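Reading time: 4 min

In Praise of the Cleared Surface

I have reached the age where I have opinions about flat surfaces, and I would like to share one of them. The top of a cabinet is a place for putting things down for a minute. It was never meant to be a place for keeping them, and I think most of the grumbling that goes on in shared workrooms comes down to people mixing up the two.

I came to this slowly. For years I rented a corner of a big shared workroom in Sanmont, above what used to be the Drekier shoe store, and I was as bad as anyone. I would come in with my coffee, my mail, my scarf and whatever I was working on, and I would set it all down on the first thing that came up to my waist. By February there were cabinets in that room whose tops I had never seen. I knew they had tops, the way you know there is a lawn under the snow.

Then I moved to Skokdale, to a smaller place, and had to pack up 7 years of it. I filled 20 boxes, and I would say that half of what went into them came off the top of something. Lids without their boxes, trays without their lids, a bag of curtain hooks (we had no curtains). It was a very humbling weekend, and my back has not forgiven me.

So now I am a believer in drawers and shelves, even the cheap ones that stick. A drawer asks you to make a small decision. You have to pull it open, look at what is already in there, and ask yourself whether this new thing belongs with its neighbors. A cabinet top asks you nothing at all, and that is why we love it so much.

I know the argument on the other side, and I have some sympathy for it. People say that if they put a thing away they will forget they own it. My old neighbor at the Ogbonna Street end of the building worked that way, with everything out in the open, and could lay a hand on any of it with both eyes shut. Fine! If it is your own room, and you are the only one bumping into it, pile it to the ceiling. 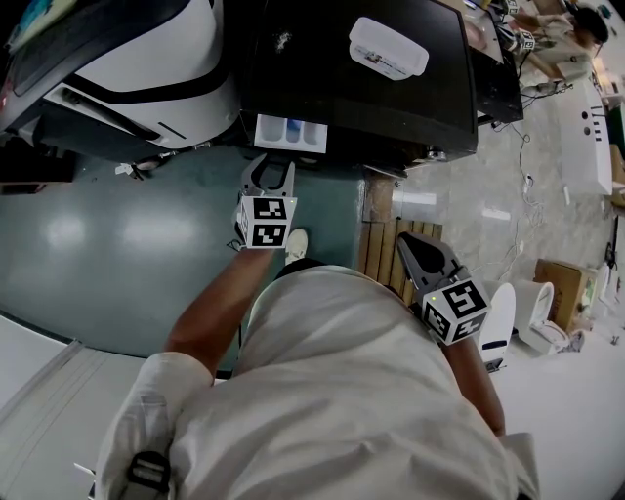 But a room that other people work in is a different matter. Somebody is always bending down to get at something low while somebody else is busy a few steps away, and neither of them wants to move your stack first. One stray lid on a cabinet does no harm, I'll admit. I leave them there myself. It is the second lid I worry about, and the mug that comes to keep it company.

What I'd ask for is modest. Before you go home, pick up one thing from one flat surface and find it a proper home – a shelf, a drawer, even the trash. Leave the rest if you're tired. I have kept this up since the move, with a few lapses around the holidays, and I can see the grain on my own table again, along with a coffee ring I'm fairly sure came with it.

Comments (3)

marla_b: We have a "one lid" rule at home now. My husband is contesting it.

Tinker81: Disagree, sorry. Out of sight really is out of mind for me. I bought the same tape measure twice in one month because the first was in a drawer.

penny in the valley: The curtain hooks! I have that same bag.

Contact | Copyright 2018, all rights reserved | Back to top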